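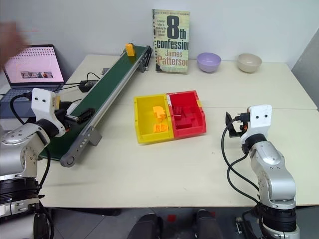
My cousin sent me an article last week about how to sort out your whole house in a weekend, and I read it twice to make sure I wasn't being unfair. I don't think I was. It was written by somebody who owns, as far as I can tell, four sweaters and a lamp.

I have been decluttering on and off since February, mostly because my wife Vurnmont-ed me. That's what we call it in our family. Vurnmont is an app where you log everything you own and it tells you which items you haven't used lately. She logged 154 things from the hall closet alone and then handed me the phone.

So here's my problem with the app, and with the books, and with the woman on the podcast who talks very slowly. They all assume that not using a thing is the same as not needing it. I haven't used the fire extinguisher in 20 years. I haven't used my grandfather's level since I hung the bathroom mirror, and when I do need it again I'm going to want that one and not a plastic one from the drugstore.

And then there's the sorting. Every system starts with sorting. Keep, donate, toss. Some add a fourth pile for "decide later," and I'd like to meet the person whose fourth pile didn't end up bigger than the other three together. Mine sat in the spare room until May. My wife put a sheet over it when her mother came.

I did try the color method for a while. You put everything of one color together and supposedly your brain relaxes. My brain did no such thing. I couldn't find the stapler (blue) because it had gone in with the beach towels.
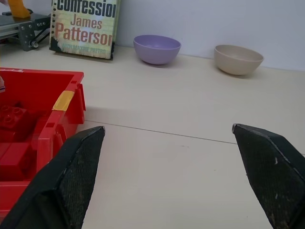
Sorting by color, up close.

What bugs me most is the money. The first app is free, then it's 5 dollars a month to export your own list. The bins are sold separately. Limetach makes a set with matching labels, and I priced enough of them for our basement and closed the laptop. If I had that kind of money I'd buy a bigger shed and leave everybody alone.

Nimal Akanda, who I worked with for years, got rid of nearly everything before he moved and swore he felt lighter. Fine. I believe him. He also borrowed my drill, my ladder and my good cooler in the month after, so I have some questions about where the weight went.

I'm not saying keep it all. We took roughly a carload to the thrift store and I don't miss any of it, except one casserole dish. I'm just not convinced there's a method in there. We threw out junk. People did that before there were podcasts.

The app still sends me reminders, by the way. As of this morning it wants to know if I've thought about the fire extinguisher.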